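Ticket 945 -- Handheld gripper, jaws not opening evenly
Project: Grirkura (student pick-and-place build)
Opened by: Buckley bench group
Status: open, waiting on parts
Priority: normal, high from April

Problem as reported

Left side of the gripper lags the right when you squeeze the trigger. Opens fine for the first few goes then the left inner link sticks and the jaws come apart skewed. Worse after it's been on the bench a while. Closing is OK, mostly. We lose the grip on anything with a curved rim, flat stuff is fine.

Sunday, December 15, 2019

Stripped and rebuilt last night, same fault. Things tried so far:

-- swapped the two inner links left to right. Fault stayed on the left, so not the link
-- backed off the pivot screws a quarter turn. Better for a bit, then sloppy
-- new cord, cut to 52 mm like the Inelside drawing says. No change
-- cleaned the eyelets with a cotton bud, some black dust came out

Logged 60 open/close cycles after the clean. 19 bad ones, nearly all in the second half. So it gets worse with use, which sounds like something creeping loose. Jaw screws were checked before and after and hadn't moved.

Test piece for the rim grips is the green plastic tub, same white table as before so the results can be compared with the earlier sheet. Please dont change the tub half way through a run, the cube runs are on a separate sheet. 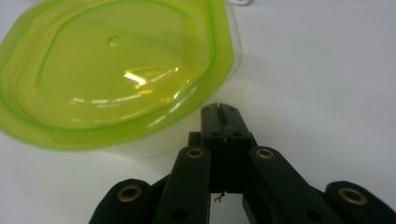 Does the tub need to be fixed down for the rim test?

Leave it free on the table. The Hitenlow rules have the object loose, so a taped down tub gives us a better score than we'd get on the day. If it slides more than a hand's width put it back on the mark and count that go as a miss.

Later, same day

Had another look at the left outer pivot. There is play in it you can feel with a fingernail, right one has none. Think the hole in the link has worn oval and the eyelet is rocking in it. Would explain why swapping the inner ones did nothing, we never touched the outers!

Tried a paper shim as a bodge. Did 10 cycles, all straight, then the shim fell out. Promising.

To do
-- reprint left outer link, and a spare. Same file, more walls
-- press new eyelet in square, use the vice not the hammer
-- trim the frayed end of the cord while its apart
-- rerun the full set of cycles and put the numbers in here, not in the chat
-- someone check the drawing revision, the one on the shared drive has the old hole size

Printer is booked till tomorrow afternoon. Leaving this open.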